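From: Kęstutis Rebane
To: Ririne collection sites, all operators
Date: November 4, 2025
Subject: Re: [ririne-ops] Jaw not releasing on cloth, left unit only?

Dear colleagues,

I am replying to the list and to the Wuyts site together, as two other sites have written to me privately with the same question. The earlier message is quoted in full so that the history stays in one place.

> To the list:
>
> During the garment tasks in October we had several cases in which
> the fingers stayed closed on the cloth after the operator had let go
> of the trigger. On the first occasions the operator shook the gripper
> until the fabric came free. On the last one she used her other hand
> to pull the fingers apart, and her fingertip was pinched between
> the finger and the slotted plate. The skin was not broken. She
> rested the hand and did not go on with the session.
>
> We exchanged the spring on that unit and the fault came back the
> following morning. It has not been seen with boxes, cups or other
> hard items. We would like to know:
>
> 1. whether this is a known fault,
> 2. whether we may go on using the second unit of the pair,
> 3. whether the recordings made on those days should be kept.
>
> Wuyts site, operator desk

Thank you for a clear report. The answers follow in the order of the questions.

1. The fault is known to us as of last month. Devlow, who assemble the grippers for the project, examined the returned unit and found that thread and lint had collected behind the base of the fingers, where the slide enters the housing. With enough lint in the slide, the return spring can no longer open the jaw fully. A thick or knotted piece of cloth then wedges between the fingers and holds them. A new spring does not cure this, as your site has seen. The slide has to be cleaned.

We searched the session log for all sites. Of 3,643 garment sessions, 7 carry an operator note that mentions a jaw slow to open or failing to open. I would not take comfort from the low figure. Notes are optional, and most operators will have shaken the gripper free and carried on, as yours did at first.

2. The second unit may be used after it has been cleaned and has passed the release check set out below. Until then, please put both units of a pair aside. Grippers are worn in by the same work, and we do not wish to see one cleared on the strength of a problem found in the other.

3. Please keep the recordings. Mark every session from the affected days with the tag "release-fault" and leave the files otherwise unchanged. The Clondus server will hold tagged sessions apart from the main set. We have 1,066 sessions waiting there for review already, and it will take time to reach yours.

Interim instructions, valid for all sites from receipt of this message:

Before the first garment session of the day, close the jaw on a folded cotton cloth, hold it shut, and release the trigger. The cloth must drop without shaking. Repeat with a knot in the cloth. If either trial fails, the unit is withdrawn and labeled.

Clean the slide with the dry brush supplied in the kit after every 100 garment sessions, or sooner if lint can be seen. Do not use oil. Devlow found oil in one returned unit, and it had made the lint much harder to remove. 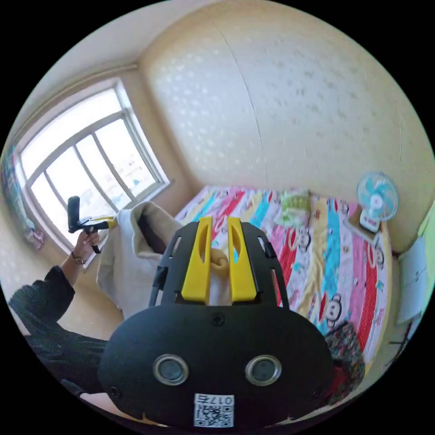 Work on beds and other soft surfaces needs particular attention. The operator there is often leaning forward with both arms out, and a jaw that holds on to a garment will drag the garment, and whatever is lying on it, toward the operator or off the edge. Clear small appliances and anything breakable from nearby surfaces before starting. Electric fans are to be switched off and unplugged.

If a jaw does not release, stop both hands. Lower the gripper to the surface so that the cloth is slack, set the other unit down, and work the fabric out sideways from between the fingers. Do not force the fingers apart by hand — the spring may free itself suddenly, and it is this movement that caused the injury at Wuyts. Do not cut the fabric while the operator is still holding the gripper.

Any pinch, however slight, is to be reported to me the same day, with the label number of the unit. A short message is enough. The operator's name need not be given.

Devlow are preparing a cover for the slide opening. I have asked for samples and have no delivery date yet. When they arrive, Wuyts will receive the first pair, provided the site is willing to test them on garments.

Sites that have already fitted covers of their own making are asked to remove them and to write to me with a short account of what was used.

Yours sincerely,

Kęstutis Rebane
Equipment and operator safety, Ririne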